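Hindeck Two-Arm Bench
Demo days at the Granance workshop

The Hindeck is a two-arm tabletop cell for handling soft, awkward packages: paper bags, padded mailers, pouches, anything that slumps or creases when you pick it up. Both arms mount on a rail along the near edge of the table and reach in toward the middle, so the operator's side holds all the hardware and the work stays in view. It's sold ready to run, on its own aluminum frame, and we keep one going at Granance so that people can come and watch before they decide anything.

What you'll see on a visit

Lucyna Czarnecka runs the demos, and she likes to start with a bag. Boxes are easy! A bag is where things get interesting — it has a fold here and a lining there, it lies differently every time you put it down, and the sides give as soon as a finger touches them. Two grippers coming in from opposite sides can do a lot that a single arm has to fumble through.

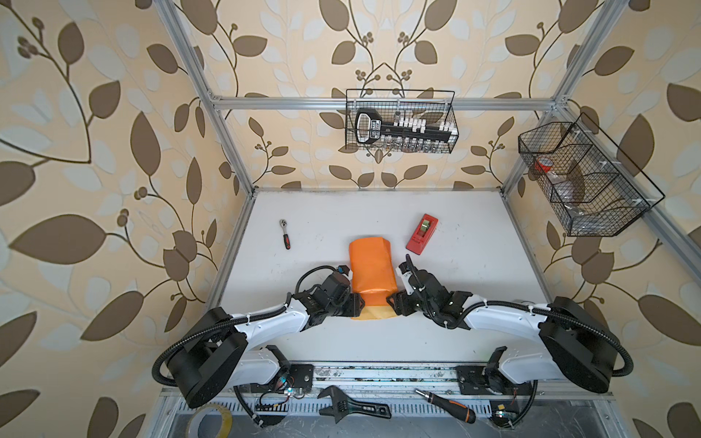 Most groups get pulled in close to the table at this point, and Lucyna will happily stop and let you choose the next starting position. Turn the bag, flatten it, fold the end a different way. Bring your own packaging too, if you ship something odd. In August a visitor came with a stack of waxed seed envelopes and we spent the whole afternoon on them (we'd do it again tomorrow).

After the first session you can sit down with Edvin Forsberg and look at the recorded motions, joint by joint. He wrote most of the Rirov control software, and he's the person to ask about grip force, cycle planning or hooking the cell up to a conveyor. He also enjoys being asked, so don't be shy.

What's on the bench

Two arms with matching builds, each with its own mounting plate, so one can come off for service while the other stays put.

Fingered grippers. The fingertips swap out with a hand tool.

Open aluminum frame. The bars take hooks, brackets and baskets, and our own bench has mesh baskets hanging from it for small parts and tape. You'll find hand tools lying around as well, because we adjust things between runs and like to have a wrench close by.

White work surface. It marks with use, and ours has plenty of scuffs by now. A replacement top is a stock item, part number 474.

Rirov software, with the recording and playback tools used in the demo. Updates are included for 2 years.

A closer look at the grippers

The wrists are the part people ask about most. With both arms reaching inward, the grippers can work very close together over a narrow package, and Rirov plans the two paths as a pair so they keep clear of each other. Watching them close in on a creased, paper-like package never gets old for us. Ask Lucyna to slow the playback down for this part; at full speed it's easy to miss how small the corrections are.

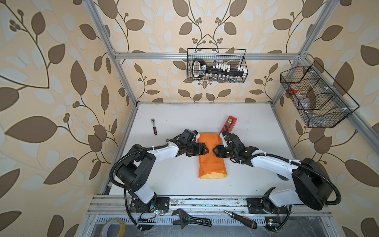 Planning your visit

Demos start at 10:00 and run until lunch, with afternoons open for your own samples. Small groups work best, as everyone wants a spot by the table. If you're sending packaging ahead, pack about 400 grams of your usual filling separately so we can try the same bag empty and full.

Our partners at Omerović handle delivery and installation, and they're glad to talk through floor space and power on the same day. Let us know when you book and we'll ask them to join.

To reserve a place, use the visit form on this site and mention the Hindeck bench.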